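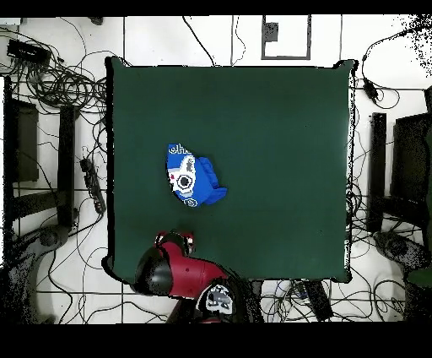

One of our first customers wrote to us that a robot arm which stops by itself is a nuisance, and a robot arm which does not stop when it is told to is a reason to cancel the order. The letter went on for two pages. We kept it, and most of what you will read on this page about how our company works today goes back to the fault it describes.

About Mandorard

Mandorard builds and tests handling cells for soft goods: towels, shirts, work clothing, bed linen. Our customers are laundries, rental services and small garment shops. We started out in Iseo, in two rooms behind a machine shop, and later added a second site in Alach, where all long-run testing is done. There are 37 of us. Most have a background in machine repair or control software, and a few came over from the laundry trade.

Cloth is hard for a robot. A box has the same corners every time it comes down the line. A T-shirt dropped on a table can land in any shape, and the arm has to find a place to take hold, lift, and put the shirt down again without pulling the table or itself out of line. Our work is the arm, the software that picks the grip point, and the safety circuit around both of them.

The Marar fault

Marar was our first product, a table cell with one arm. We had shipped 39 of them when the letter came.

An operator had pressed the stop button while the arm was moving toward a pile of shirts. The arm kept going and finished its move, a little more than a second of travel. Then it stopped. The operator had not yet reached in and was not hurt. The shift lead turned off the cell at the wall and called us.

At first we could not repeat it. We pressed the button 400 times at our Iseo shop and the arm stopped at once every time. Our first answer to the customer said that we had found no fault. That answer was wrong and we should not have sent it.

We went to the site after that and brought the cell back with its own cables. On press number 292 it happened again.

What we found

There were two causes, and they had to come together.

The first was in the wiring. The stop signal ran through a plug on the same cable bundle that fed the gripper. When the arm reached low over the table, the bundle was pulled sideways and one contact in the plug could open for a moment.

The second was in our software. The controller treated a short break in the stop line as noise and waited for a clean signal before acting on it. While it waited, it let the current move finish. We had put the filter in ourselves to get rid of false stops, which customers complained about. It was never reviewed as a change to a safety function, and it should have been.

A stop circuit has to treat a broken wire as a stop. Ours did not. Power to the motors should also have been cut by a relay of its own, with no software in between.

What we changed

All Marar cells were taken out of service until they had been refitted. We paid for the work and for the lost shifts. The refit took until October.

Every cell we build now has a two-channel stop circuit with its own relay. If either channel opens, for any length of time, motor power is cut and the brakes close. The stop cable has its own path and shares no plug with anything else. The filter is gone. False stops went up for a while, and we fixed the causes one at a time: worn plugs, a bad batch of crimps, a cable clamp mounted too close to a joint.

We also split the work differently. The people who write the motion software do not sign off on the stop circuit. That is done in Alach by a separate group, which can hold back a shipment without asking the sales office.

How we test

Each new software version is run on a bare test setup with real cloth before it goes near a finished cell. Shirts are bunched up and dropped, and the stop button is pressed at different points in the reach. Cables are pulled, bent and loosened on purpose during the run. We log the time from button to standstill for every press, and one result over the limit fails the version.

Customers may ask for the log that belongs to their cell. They get the whole file, failed runs included.

Reporting a fault

If you run one of our cells and it does something you did not expect, turn it off at the main switch and leave it off. Write down what it was doing and what was on the table. Do not unplug or move any cables before you have talked to us, as we may need to see how they were lying.

Fault reports go to the Alach site and are read the same day. A report is closed only after the customer agrees that it is closed. "Could not repeat" is no longer accepted as a reason.

Page last changed: 28/05/2019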